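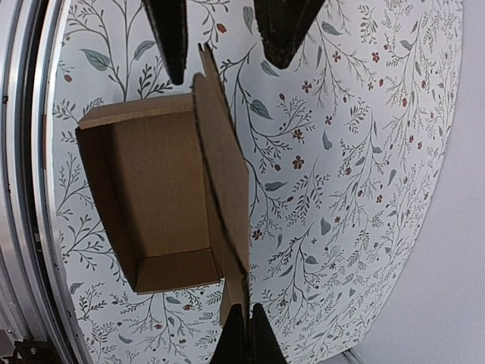
The first comment on the fault report asked whether the left arm had been at the force limit when it stopped, or whether the stop came from somewhere else. Fair question, and the report should have said. It was not at the limit. The stop came from the Clestov controller losing the right wrist encoder, and it took both arms down with it because they share a safety chain.

16th January, box-closing bench

Task was the usual: fold the long lid flap over and tuck the tabs. Started with a fresh box. The fault came up on run 111, code 2 on the pendant, then code 3 when I tried to clear it. Code 3 means the brakes are on and the position is no longer trusted, so no jogging until it has been re-homed.

What went wrong afterwards is the part I want written down. The procedure says to press the stop, open the fingers by hand, take the box out, then re-home. I re-homed with the box still on the table. The right arm took the short way round to its start position and pushed the box into the left gripper. Box crushed on one side, no damage to the fingers that I can find. My hands were on the pendant and well away, but the gate was open and it should not have been able to move with the gate open.

Checked the gate switch with a meter. It opens and closes properly. The trouble is in the settings: re-homing is set to ignore the gate. I think this dates from May, when the Purba grippers were fitted and we kept having to reach in to seat the cables. It was never put back. Put back now, and tested with the gate open – arm refuses to move, as it should.

Encoder: wiggled the wrist cable with the arm powered and braked and got the fault twice. The connector on the forearm side has a bent pin. Straightened it, but I don't trust it. Replacement cable ordered through Kellero. Until it comes, the right arm runs at half speed and the log interval stays at 1000 ms so the file doesn't fill up.

Also noticed:
– the fault log on the Metamska machine runs behind the controller clock, so the times in the report don't match. Use the controller times.
– the label with the restart steps has come off the gate post. Needs a new one, with "take the box out" in larger letters.
– the spare pendant has a flat battery. On charge.

Not done: left wrist connector. Same age, same cable run, so it wants looking at before anyone puts the speed back up.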